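急救包整理数据集 说明文件

版本日期：2025年3月22日
维护：Tamara Kravchuk
物品清单与标注：Vasylyna Hrynyshyn、Volodymyr Hordiienko
项目代号：Skokine

一、内容概述

本数据集记录急救包的打开、取物、装填和合上。全部片段在 Mostdale 的同一张桌面上采集，共 294 段。每段对应一次完整或部分的整理过程，附一份文字标注和一份物品清单。

数据集关心的是包里的东西怎么放：哪些物品先进包，哪些留到最后，软的和硬的怎样搭配，盖子在什么状态下算合上。急救内容本身（伤口怎么处理、药品怎么用）不在范围之内，请不要把这里的摆放顺序当成医疗建议。

二、目录结构

clips/ 片段文件，按编号存放
labels/ 每段一份标注，纯文本，UTF-8 编码
items/ 物品清单，按包型分开
stills/ 静态图，供核对标注用
CHANGES.txt 修改记录

片段编号与标注文件名一致，只有扩展名不同。编号不连续的地方是剔除的片段，没有重新排号，旧的引用仍然有效。

三、起始状态

起始状态分 2 类。第一类是“整包”，急救包放在桌面中部，盖子的开合写在标注首行。第二类是“散放”，包已打开，物品摆在包的周围。 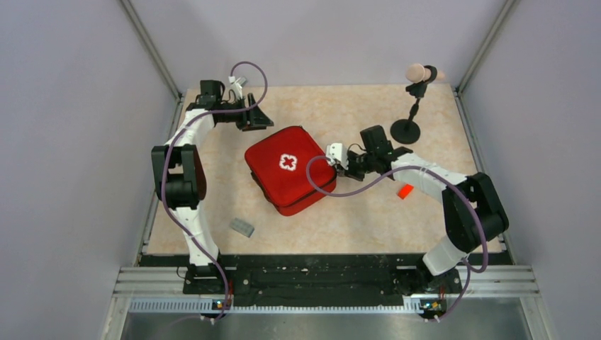

整包片段的标注里有一项“朝向”，以包的正面对着桌子哪一边为准，取值为前、后、左、右。斜放的包取最接近的一边，并在备注里写“斜”。Volodymyr 标注的早期片段用的是提手方向，后来统一改过，改动见 CHANGES.txt。

散放片段没有固定的摆法。标注只记录哪些物品在包外，不记录它们之间的距离。叠在一起的物品记为一组，组内按从上到下的顺序写。被其他东西挡住、看不清的物品写“遮挡”，不要根据清单去猜。

四、物品命名

物品按外形和用途取名，不用商品名。同一件物品在全部标注中只用一个名称，对照表在 items/names.txt。常见的几类：

卷状物：绷带、胶带等。松开的卷仍用原名，备注写“松”。
片状物：独立包装的敷料、棉片。
盒装物：纸盒或塑料盒，盒内的东西不再单列。
工具：剪刀、镊子。带套的记“带套”。
未定：从画面无法确认的物品，只写颜色和大致形状。

“未定”是允许的正式取值。Graziella Negri 复核时把一部分“未定”改成了具体名称，依据是同一段里其他时刻能看清包装，单凭一张静态图不改。

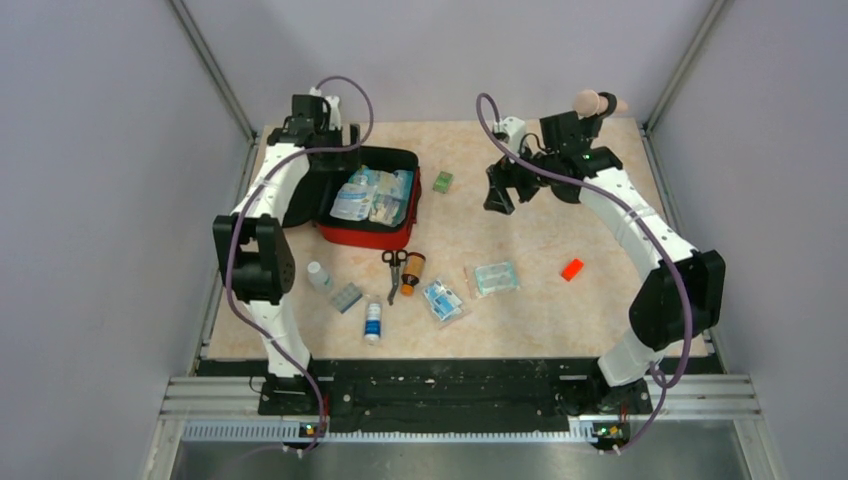

图：散放状态，红黑两色的急救包敞开，用品摆在包的周围。

五、包的各部分

标注里把急救包分为 4 个部分：盖、主仓、包口、外壁。盖内侧如有网袋或松紧带，归入“盖”。物品一半在主仓、一半搭在包口上时，记为“包口”，等它完全进去以后再改记“主仓”。

颜色以看得最清楚的一面为准。外壁和内衬颜色不同的包，两种都写，外壁在前，例如“红/黑”。盖子翻开后有时只能看到内衬，这时只写看到的颜色，备注写“外壁不可见”。按颜色筛选片段时请把这种情况一并考虑进去，否则会漏掉一部分。

拉链的状态单独成列：全开、半开、全合、不可见。盖子盖上而拉链没有拉的，盖记“合”，拉链记“全开”。

六、装填顺序

清单里给出的顺序是建议顺序，片段不一定照做。建议顺序如下：

1. 盒装物贴着主仓的后壁立放，印字的一面朝外。
2. 小件放在盒装物前面，靠近包口，方便先看到。
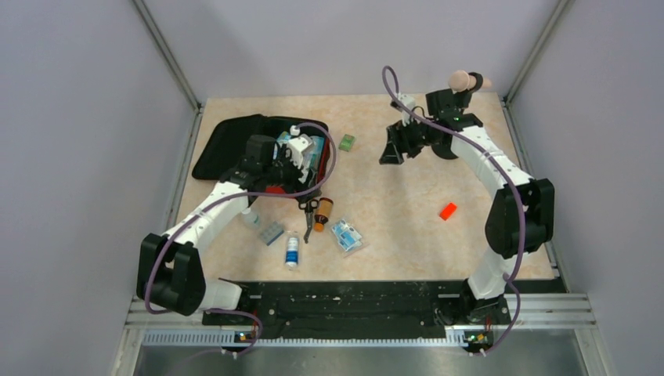
3. 卷状物填在两侧的空隙里，不要压在片状物上面。
4. 片状物平放或插在盒装物之间，边角不要露出包口。
5. 工具最后放，尖端朝下。
6. 合盖之前看一遍包口一圈，有东西卡在拉链处就先推回去。

实际顺序与建议不同时，标注按实际写，不算错误。中途取出又放回的物品记两次。

七、已知问题

有 50 段的标注只有首尾状态，没有中间步骤，文件名末尾带“_short”。

卷状物在包外滚动以后，前后两次标注的位置可能对不上，以后一次为准。

浅色物品放在米色桌面上时边界不清楚，早期标注里有漏记，Vasylyna 正在逐段补。

八、反馈

发现标注错误请写明片段编号、所在行和应改的内容，发给维护人。名称方面的意见请先查对照表，确认没有同义的条目后再提。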